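Bimanual padlock task: left arm stops short of the key, wrist cam or planner?

stultton_dan
Right, I've been going round in circles since Thursday and could do with other eyes on this. Two arms, brass padlock held in one gripper with the key already in the keyway, and the other arm is supposed to come in, take the key and turn it. The holding side is fine, I'd trust it with my tea. The approach is where it goes wrong. Policy runs, arm comes in beautifully, then it dithers just shy of the key and the planner throws a timeout. I logged 47 runs and 21 ended like that.

Stack is Balik for the planning and our own policy node on top (Dae-han Seo wrote most of it, I just break it). Two wrist cameras and a head camera all go into the policy. Head view is fixed, wrist views move with the arms obviously.

What I've tried so far: lower speed on the last bit, a longer timeout (it just dithers for longer), redoing the hand-eye calibration on both sides. No change worth mentioning.

Wrist view first, then two from the head camera:

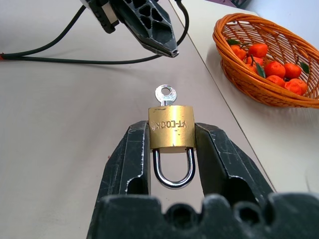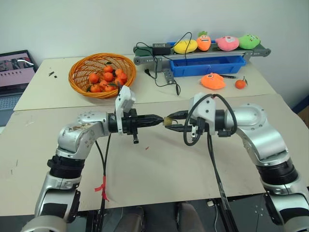
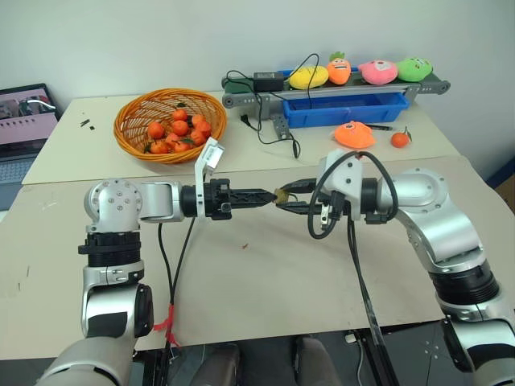 Padlock task, one wrist view and two head views, same setup.

baek_dh
Look at how small the lock is in the head view. By the time you've resized for the encoder it's a tan smudge between two black grippers, and I doubt you could pick out a key in it at all. In the wrist view you can see the hole in the key's bow! So everything useful for the last bit of the approach is coming from one camera, and I'd bet the policy is listening to the wrong one. Try masking the head view at inference and see if it still dithers.

wardDH
Not convinced it's perception at all. A timeout from the planner is a timeout from the planner. Two arms with the grippers nearly touching is exactly where self-collision checking gets grumpy, and if your padding is still at the default it'll refuse the last bit of motion whatever the policy asks for. What's your collision padding set to?

stultton_dan
Default, I think? Never touched it.

wardDH
There you go then.

baek_dh
Hang on Ward, if it was padding it would fail every time. He's got more runs getting through than not.

wardDH
Only if the approach is identical every time, and with a learned policy it won't be. Some paths squeeze past the check and some don't. I had the same thing on the Ladow rig last September and spent a fortnight retraining before I looked at the config file. Still cross with myself.

yeji_j
Could be both, sorry to be annoying. One more thing to check – the wrist view has the lock upside down with the shackle towards the palm. Were all your demos recorded with it held that way up? If half of them had the shackle pointing the other way, the policy may well be averaging between two places where the key could be, and that looks an awful lot like dithering.

stultton_dan
Ooh. Most of them, but Young-sook recorded a batch early on and I've got a feeling she held it the other way. Will ask her.

yeji_j
Filter those out and retrain before you go masking cameras. Cheaper to rule out.

baek_dh
Masking a camera is one line, Ye-ji. Retraining is his whole night!

yeji_j
Fair, fair. Mask first, then filter.

wardDH
Padding first. It's a number in a file.

noh_fan
Slightly off topic, but do your cables count in the collision model? There's a big loop of black cable by the right wrist in the last one. Our Noh setup treated the wrist as bare metal and the cable did what it liked.

stultton_dan
They don't, no. Only the links and grippers are modelled. Not sure I want to open that box today.

wardDH
Leave it shut.

stultton_dan
Update: dropped the padding to 2 mm between the fingers only and left everything else alone. Six runs, one timeout. So Ward gets a point, but it still hovered for ages on a couple of the ones that finished, which sounds more like what Dae-han and Ye-ji were on about. Young-sook says yes, her batch was shackle up. I'll pull those out, start the training tonight and post the logs with the head camera masked as well.

baek_dh
Post the gripper commands too please, not only joint positions. Hard to tell hovering from waiting otherwise.

stultton_dan
Will do.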